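**Call for participants: handheld gripper build, Wever shared workshop**
Posted 23/08/2019

The Wever workshop is looking for people to join the second build round of Skullico, a hand-held gripper with a wide-angle camera, used to record manual tasks for a small tabletop arm. The first round produced a working mechanism and a list of faults. The second round is meant to clear that list and produce a unit that can be left on the shelf for any member to pick up and use.

Work is unpaid. Parts are covered. The round runs until December.
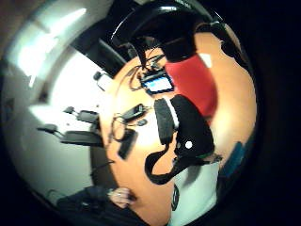
Wiring and strain relief are the first work package. The current harness was assembled one lead at a time as parts came in, and no drawing exists for it. On the bench the thin dark cables run from the small lit screen across the wood in a tangle, and anyone taking this package should expect to start by tracing, labeling and drawing what is there. After that the job is to shorten the runs, fix one connector type for the whole unit, and add clamps at both ends. A padded strap is also on the list: we want a carry arrangement that takes the weight off the wrist without pulling on the leads.

## Work packages

1. **Harness.** As above. Soldering and crimping experience required. One person, or two who already work well together.
2. **Jaw mechanism.** The printed fingers close unevenly under load. The linkage was drawn by a member who has since moved away, and the source files are in Fankhauser format with a few broken references. You will rebuild the model, print new fingers, and cycle them on the test jig. Target is 2000 open-close cycles with no visible cracking at the pivot.
3. **Logging software.** The recorder writes video and jaw position to separate files. Timestamps drift apart over a long session. You should be comfortable with Python and with reading somebody else's code. The replacement logger will run on the Ultel board we already have; changing the board is out of scope.
4. **Test operators.** No technical background needed. You will hold the gripper and carry out short tasks: folding, sorting, stacking, moving objects from one side of a table to the other. We need 200 usable recordings from this round. Both left-handed and right-handed people are wanted, and a range of hand sizes.

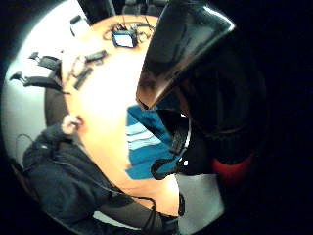 Operators work in sessions of 30 minutes with a break between them. The unit is front-heavy in its present form, so anyone with a wrist or shoulder injury should wait for the third round. Glove sizes should be given when you apply.

## Requirements for packages 1 to 3

- Workshop induction completed, or a place booked on the next one
- One evening a week on site
- Changes written up in the build log the same evening
- Own laptop for package 3

Prior work with robots is helpful for package 2 and makes no difference for the others. Mechanical applicants should be able to read a tolerance stack and use a caliper correctly.

## Recordings and consent

The camera has a very wide view and picks up whoever is near the table, including people who are not operating. All participants sign the recording form before the first session. Files stay on the workshop server and are used for training the arm and for checking faults. You may ask for a session to be deleted up to the point where it has been merged into the training set.

## How to apply

Leave a note in the Skullico tray at the front desk or write to the build list. Quote reference 3362 and the package number. Include:

- what you have built or repaired that is closest to the package
- which evenings you can attend
- handedness and glove size (package 4 only)

Applicants for packages 1 to 3 will be asked to come in and look at the unit before a place is confirmed. Package 4 stays open until all the session slots are filled.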